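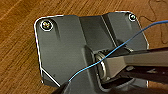

Ticket 746: Label printer at packing bench drops off the network

Status: Closed
Opened by: Zdeňka Jurčo, shipping
Assigned to: Tien-fu Sin
Site: Bromow warehouse

Problem as reported
The label printer at bench 4 stops printing partway through the morning. Jobs sit in the queue as "sending" and then fail. Turning the printer off and on brings it back for an hour or two. The other benches are fine. Started after the Tuesday change to the office network.

Log

9:10 a.m. Tien-fu
Printer was offline when I got to it. Power light steady, network light off. Pulled the power for a minute and it came back. Printed a test label and it looked normal. Left it running.

10:50 a.m. Zdeňka
Down again. I have a stack of Dillow orders waiting. Moving them to bench 2 for now.

11:15 a.m. Tien-fu
Swapped the network cable for a new one. Also moved it to a different port on the wall plate. Printer came up with the same address as before. Checked the address against the list and it is inside the range the new router hands out to laptops and phones. The printer has it set by hand, so the router doesn't know it's taken.

11:30 a.m. Drahomíra Hubáček
I can see two devices claiming that address in the router log. The second one is a tablet from the front office. It joins a bit before ten most days, which fits the times Zdeňka gave.

11:45 a.m. Tien-fu
Set a reservation on the router for the printer and changed the printer to get its address automatically. Restarted both. Removed the old printer port on the bench PC and added it again with the new address. Queue cleared by itself after that, except for one stuck job, which I deleted.

1:20 p.m. Zdeňka
Working. Labels for the Ingvarsson order printed without a stop. One question: the first few came out shifted to the left by about 5 millimeters. Is that related?

1:40 p.m. Tien-fu
Separate thing. Adding the printer again put the label size back to the default. Set it back to the shipping size and saved it as the default for all users on that PC. Please reload the page in the order system before printing.

2:05 p.m. Zdeňka
Position is right now. Thanks.

Next day, 4:30 p.m. Tien-fu
No drops today. Printer counter shows 1000 labels since the reset. Drahomíra is checking the scales and the other printers for hand-set addresses and will open a new ticket if she finds any. Closing this one.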